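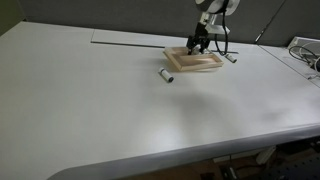 According to Zübeyde Uçar, the slow movement was too slow, and she wanted it written down somewhere that she had said so before the microphones went up.

Remo wrote it down. He was the page turner, and he had the only pencil.

"Not slow," said Oğuzhan Dönmez from the podium. "Spacious."

"I ran out of bow," said Zübeyde. "I ran out of bow twice in one note. That isn't space, that's a leak."

The Harawira Chamber Orchestra was recording its first album in 42 years of existence, and it was doing so in the Uvwood Hall, whose acoustics were famous among people who sold tickets to it. The program was a piano concerto by a composer who had died young and, judging by the left hand, angry. The label was called Drelby. Drelby had two employees, and one of them was at the dentist.

The other was Müzeyyen Değirmenci, who sat in a dressing room with a pair of loudspeakers and a talkback button. She had produced a great many records and had the manner of a woman waiting for a kettle.

"Take nine," said the ceiling, in her voice. "When you like."

Sarahí Pacheco put her hands on the keys. She was nineteen and had won a competition in the spring, and since then strangers had told her she played like an old man. She understood it was a compliment. She would have liked, once, to play like a woman of nineteen and see what anyone had to say about it.

She started. The opening was eight bars of solo piano, soft chords with one inner voice that had to be heard without being announced, and she did it better than she had in takes one through eight. The cellos came in under her like people sitting down politely in the dark. Oğuzhan's eyes closed.

Remo leaned over, took the corner of the page, and turned it.

He turned two.

What Sarahí did next was the subject of some disagreement afterward. She had the concerto by memory and used the score only because Oğuzhan liked to stop and call out bar numbers. She did not need the page. But she looked at it, the way you look at a person who has said the wrong name, and for a second or so there was nothing from the piano at all. The cellos held their note. Zübeyde, who was leading, and who had been running out of bow since ten in the morning, found that she had plenty and held hers too. Then Sarahí came in, late and very quiet, and the whole movement tipped over and began to fall forward the way it was supposed to.

They played to the end. No one breathed until the ceiling said, "Thank you."

"I'm so sorry," said Remo.

"What was that?" said Oğuzhan. "The gap. At 173."

"That was me," said Remo. "The pages stuck. It's the paper, it's very –"

"It was marvelous," said Oğuzhan.

Remo considered this. He was a pianist himself, in the sense that he owned one. He had come to page turning by way of a master's degree and a series of letters that began with "unfortunately."

"It's not in the score," said Sarahí.

"It's under the score," said Oğuzhan. "It's what the score was getting at."

"There's no rest there. There's a slur. It goes straight over the bar line, look." She turned the page back, which took two tries. The pages really were stuck.

"I thought it was nice," said a voice from the violas, and was ignored out of habit.

They went on to take ten, because there had been a chair squeak in nine. In take ten Remo turned one page, beautifully, and Sarahí made the gap on purpose. It was exactly as long as the first one. It sounded like someone pausing to let you admire their coat.

"Again," said Oğuzhan.

In take eleven she made it shorter, and in twelve she left it out. In thirteen Oğuzhan conducted it, with a small lifting gesture of the left hand, and the horn came in early out of sheer alarm.

"Could he turn two again?" said Zübeyde.

Everyone looked at Remo.

"I don't think I can do it deliberately," he said. "I'd know."

"Don't tell her which take," said Zübeyde.

"But I'd know."

They broke for lunch. Sarahí ate a cheese sandwich on the stage steps and Remo sat one step down, where he could apologize at a lower level.

"Is it going to be on the record?" he said.

"The squeak's on it. She says you can't use the squeak."

"I could have sworn that was me as well."

"That was the second oboe."

He was visibly relieved, and took half the sandwich when she offered it. He asked if she minded, being known for a thing she hadn't meant to do. She said she wasn't known for anything yet except resembling old men. She said there were 1,000 copies being pressed and her aunt had ordered thirty, so it would be a fairly contained kind of fame.

At two o'clock Müzeyyen came out of the dressing room in person, which alarmed the brass. She was holding her notes. She said that they had the first movement and the last, that they had the slow movement six times over, and that she intended to use nine.

"With the squeak?" said Oğuzhan.

"With the squeak."

"You said you couldn't use the squeak."

"I said I didn't want to." She looked at the second oboe for some time. "Has anybody got an objection?"

The second oboe did not. Sarahí said that people who followed along with the music would write in about the slur. Müzeyyen said she would give them Drelby's address, and they could take it up with whoever was back from the dentist.

The album came out in November. The one long review, on a site called Wikeo, gave most of a paragraph to bar 173, where it heard "a silence of terrible maturity, as of a man of 72 looking back."

Sarahí read it out over the phone.

"Does it mention the page turns?" said Remo.

"It says there's some noise from the woodwinds."

"Good," said Remo, and asked her to read the first part again.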